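waren-tabletop: action-chunk replay and grasp-state tooling

README and data card, kept by Leidy Palomino and Urho Hyvönen

What is in this repository

A loader, a replay tool, a time aligner and a grasp-state labeller for the Waren tabletop recordings. There are 771 episodes, recorded at Cirnanley with two arms over a white table. Most of them involve a rolled towel, a plate and a mug. The earlier README called this "a foundation for general household manipulation". We have taken that line out. It is one table and a short list of objects, and if your policy works on it you have learned that your policy works on it.

The code that drives the arms is not included. It lives in Taipe, which is a separate project with its own maintainers and its own opinions about quaternions.

Each episode holds the wrist views, a head view, joint positions, commanded positions, a text instruction and the grasp-state labels. Commanded and measured positions are stored separately. Please keep them that way in anything you build on top, as the two drift apart whenever a finger presses on cloth. 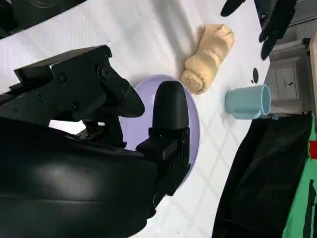 Can I train on the commanded positions alone?
You can, and the loss curve will look lovely. The policy then learns what the operator asked for and has no idea what the arm did, so expect trouble in any episode with contact. We use measured positions as input and commanded positions as the target.

Installing

Python 3.10 or later. Run pip install -e . from the top folder, then waren-check on the data folder. The check reads every episode header and takes a while on a network drive. If it complains about missing timestamps, run the aligner before anything else. Do not pass --force to make the message go away. Valentin Ferrand added that flag for one broken disk and we should have removed it in September.

Time alignment

The cameras and the joint log run on different clocks. The aligner fits one offset per episode and assumes the clocks do not drift within it. That assumption is fine for short episodes and doubtful for long ones. We cut everything at 200 seconds for this reason, so some longer folding attempts stop before the fold does. Whether a policy trained on such data should be expected to finish folding anything is left to the reader.

Grasp-state labels

Every time step carries one of three labels: open, closing, holding. They come from a small classifier in Visus which looks at finger positions and motor current. It was tuned on rigid objects. Mugs and plates give a clean step in current when the fingers meet them. Terry cloth gives a slow slope, and the classifier tends to call "holding" late or to flicker between "closing" and "holding" until the arm moves off.
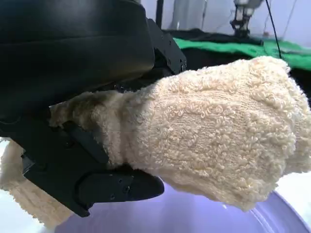
Hernán Chávez wrote a smoothing pass that hides the flicker. It is on by default and I wish it were not, as a smoothed wrong label is still wrong and is now harder to find. Use --raw-labels to see what the classifier said. If you report grasp accuracy from the smoothed labels, say so in your paper.

The wrist views are not a great help here. Once a towel is bunched up against the camera it fills most of the view, and models given only that view were happy to report a stable grasp with great confidence. Add the head view before believing any of it.

Success labels

An operator pressed a key at the end of each episode. Flor Cárdenas rewatched a batch and disagreed with 29 of the labels, mostly on the question of what counts as "on the plate". Her corrections are in labels_review.csv. The loader ignores that file unless you ask for it with --reviewed. The rest have had one pair of eyes on them.

Instructions

The text instructions were written from a template, so the language is far more regular than anything a person would say. Good results on "put the towel on the plate" tell you nothing much about language understanding. We tried shuffling the instructions between episodes on one baseline and its score barely moved, from which we conclude that it was never reading them. 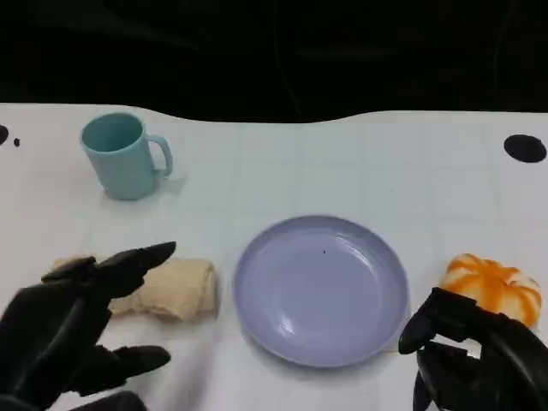
Head view, both hands at the near side of the table.

Known problems

- Replay of two-arm episodes can stutter if the arms were logged at different rates. Slow the viewer down.
- Depth is not provided. Estimates from the head view are poor on the plain white surface.
- The planner export writes joint limits in degrees in version 2 and radians in everything after it. Check the header.
- There is no held-out table. The test split shares the room, the lighting and the operators with the training split, and numbers on it should be read with that in mind.

Reporting faults

Open an issue with the episode number, the command you ran and the full log. "Policy does not converge" is not a fault in the loader until you can show us that it is.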